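Stilen opens dried flower return scheme to all trade customers

For release Tuesday, 9 am

Stilen, the supplier of dried flowers to hotels and guest houses, is opening its return scheme to all trade accounts from October. The scheme ran as a trial at 17 sites operated by Heline. During the trial 3,736 bunches were sent out, and 900 came back in a condition fit for re-use.

Bunches are supplied on a fixed term of four months. At the end of the term the site packs them in the carton in which the new stock arrived, and the carrier takes them away on the same visit. Returned stems are graded at the Ostico depot. Stems with sound heads are trimmed and re-bunched. The remainder is shredded for packing material. 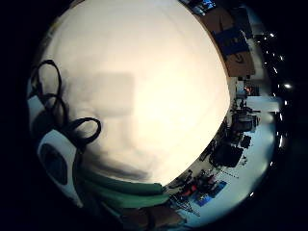 Black cord loops against a pale surface, with green fabric below.

Fading was the most common reason for rejection, followed by broken heads. Sites are advised to keep bunches out of direct sun and at arm's length from lamps, radiators and kitchen doors. Dust should be removed with a soft brush or a hair dryer on its cool setting. Sprays and polishes must not be used, as treated stems cannot be graded.

Customers may use their own vessels. A narrow neck is preferred for bunches of standard length. Glass should be fully dry inside before it is filled.

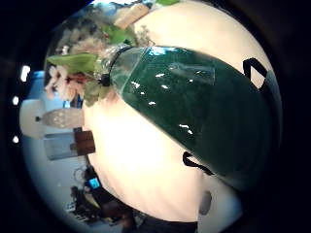 Dark green glass bottle, held in the hand.

Charges are set per bunch and include collection. Existing customers will move to the new terms at their next renewal. No deposit is taken on cartons.

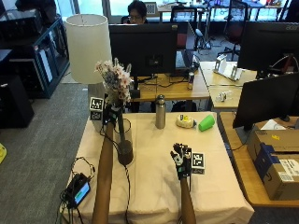 Grewal, which also took part, asked that the term be made longer for rooms let only in summer, saying that bunches in closed rooms had hardly changed colour by the collection date. Stilen will offer a longer term for these rooms on request, at the same charge.

Handling notes are supplied with each delivery. Gloves are recommended when unpacking grasses and thistles. 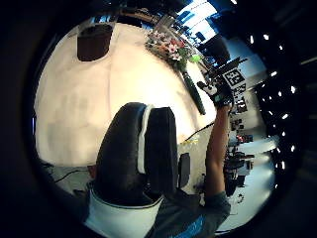

Black glove and white cuff, close up.

Order forms and the full grading table are available from the Stilen trade desk. Orders for the first October delivery must be received by noon on the Tuesday before dispatch.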